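Progress report to the Lacson Fund
Project: The Block Table at the Nurkby children's room
Prepared by: Brayan Mamani, project coordinator
December 1, 2023

Dear colleagues of the Lacson Fund,

Please find below the second report on the block table in Nurkby. It covers the time from the end of summer until now. I try to follow the order of your form, but in some places I put two headings together, as the work also went together.

1. Where we are now

The children's room is open four afternoons in the week. The new lamps are installed and paid for. The wall behind the table is finished with the blue brick pattern, with white lines between the bricks, and it continues around the corner on the right side. In the first report I wrote that we would choose a plain color for this wall. The parents preferred the brick pattern when we showed them both samples, and the price was the same, so I agreed to the change. I informed Bradska, who is our building partner, and they had no objection.

The table is the older part of the project. It was painted before your support started, with flowers and leaves in soft pink, green and white, and the families like it very much. It is now in daily use for building with wooden blocks.

2. Use of the table

We registered 877 visits in the period, compared with 982 planned. The difference comes mostly from two weeks in which the heating of the building was being repaired and we had to close. After we opened again, the visits returned to the usual level within a few days.

The average stay is 51 minutes. This is longer than I expected when I wrote the application. Children of four and five years often build for a short time, leave for the book corner, and then come back to the same building. Older children stay in one place. We have decided not to clear the table between groups, only at the end of the afternoon. In the beginning we cleared it every hour, and several children were upset to lose what they had made.

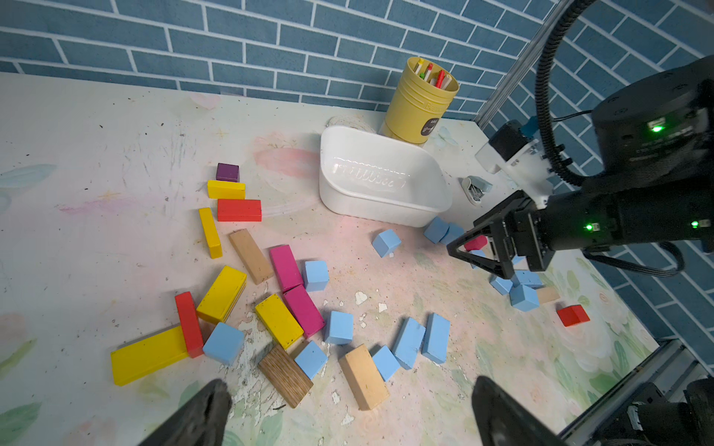
The block table with the pencil holder, basin and stapler toward the back.

The blocks are sorted by color when we put them away, and during play they spread over the whole working area. I had planned a low wooden border around the table to stop them from falling. After discussion with the staff we did not build it. A border makes it difficult for small children to reach the middle, and a fallen block is easily picked up. The money for the border is still in the budget and I come back to it in section 5.

3. Condition of the table surface

I must report that the painted surface is wearing faster than we hoped. It is scuffed and has many small dark specks, and near the middle the paint has flaked away in several spots, so that small white patches are visible. It does not disturb the play, but it will become worse if we wait too long.

We asked the painter from Stasance to give an opinion. She recommends the following:

Sand only the damaged spots and the area close to them, and leave the rest of the pattern as it is.
Repair the flowers and leaves by hand in the same pastel colors.
Cover the whole top with two layers of clear, water-based varnish that is approved for children's furniture.
Let the varnish harden for one full week before any block is put on it.

Her offer is 300 euros including materials. She can do the work when the room is closed for the holidays at the end of December, so we would not lose any opening days. I think this is a fair offer. A new table top would cost much more, and the families would miss the old one.

Until the repair we clean the table with a dry cloth only. Earlier we used a wet sponge with soap, and the painter thinks that water entered under the paint where it was already scratched. I cannot say if this was the only cause, but we have stopped with it.

4. Small equipment

In your comments to the first report you asked why office items are kept on a play table. I would like to explain how the table is organized. The back edge is used for drawing and for labels. There we keep a yellow holder with pencils and pens, and a small gray and white stapler. A child who finishes a building may draw it on paper, write a name for it, and staple the pages together with an adult. The drawings are collected in a folder, and some of the older children now look in the folder first to find an idea.

I understand your concern about the stapler. In the afternoons with the youngest group it is moved to the high shelf. From January it will stay on the shelf for all groups and will be taken down when somebody asks for it.

The white plastic basin is for putting blocks away. We first bought cloth bags, but the children could not see what was inside and emptied the whole bag every time. The basin is low and open, and it is easy to wash. One basin is too little when the table is full, and I would like to buy two more of the same size.

The blocks themselves are in good condition. We check them on the last working day of each month for splinters and loose paint. Three blocks were removed in the period and replaced from the reserve set. The small blue cubes and the red blocks are the most popular. The long pieces are used less, mainly for roofs and bridges, and I do not plan to order more of them.

5. Budget

Spending is within the approved amount in all lines except cleaning materials, where we are slightly above. The detailed table was sent to your office separately, together with copies of the invoices.

I ask for your permission for two changes:

First, to move the money of the wooden border to the repair of the table top. The full offer from Stasance can be paid from this line.

Second, to use what is left in the same line for two more basins and for felt pads under the legs of the chairs. The floor below us is used as a reading room and the chairs are loud when they are moved.

Neither change increases the total of the grant. The painter needs a confirmation to reserve her time, so I would be thankful for an answer before the middle of the month.

6. Difficulties

The heating repair was the largest difficulty, and I have described it already. The second is the noise. When a high tower falls, everybody in the room hears it. We tried a thin cloth under the blocks, but the buildings became unstable and the children pulled it off. We will not try this again. The felt pads will help with the chairs only.

The third is storage. The reserve set stands in the corridor in a locked box, and Bradska has asked us to keep the corridor free. They offered a part of the cupboard on the ground floor. I have to measure it before I can accept.

7. Plan for the next period

The repair of the table top comes first. After it we will open the room for a fifth afternoon, for children who come with grandparents, as several of them asked for this. I would also like to hang a selection of the drawings in the entrance hall of the building, if the families agree. The permission letter is written and will be given out next week.

The next report will include the receipts for the repair and the attendance lists for the fifth afternoon. If you wish to visit the room before that time, please write to me a few days ahead and I will be present.

With kind regards,
Brayan Mamani
Nurkby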